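Open day at the Clanener municipal chamber, 18 February 2022

The council in Clanener opened its doors for a morning and let residents walk through the building, sit in on the budget session and put questions to staff. I took the early bus from Lalis and was in the lobby before the first group went up.

We signed in at the front desk and were given a copy of the draft budget. The tour started on the second floor, in the records office, where minutes go back to the first council. A clerk explained how a petition is logged. It needs 524 valid signatures from registered voters before it goes on the agenda, and the clerk's office checks each one against the roll.

The session itself was slower than I expected. Most of it went to the Won district, where 2314 households are still waiting for a water connection. Two members wanted the money moved from road repairs. The chair let them speak and then put the item off until March.

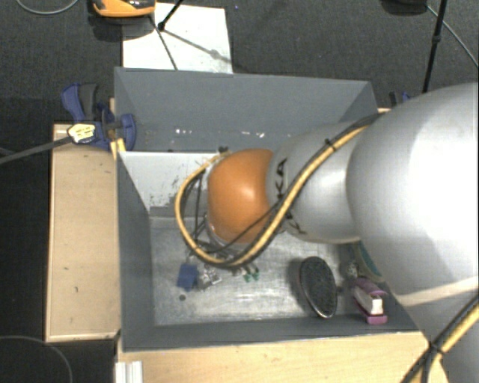 Who can speak at a council session?

Any resident of the municipality can, after putting their name on the list at the front desk before the session opens. Each speaker gets four minutes, and the topic has to be on the agenda.

Three people from Won used their time. One of them read out the dates of every letter she had sent about the water pipes - there were a lot of them - and got a written promise of a reply.

After lunch we were driven to the Fadel ward office, which handles housing applications. The list there stands at some 2555 names. Staff showed us the forms and the filing room, and said the new forms are a page shorter. The bus back to Lalis leaves from the stop across the road.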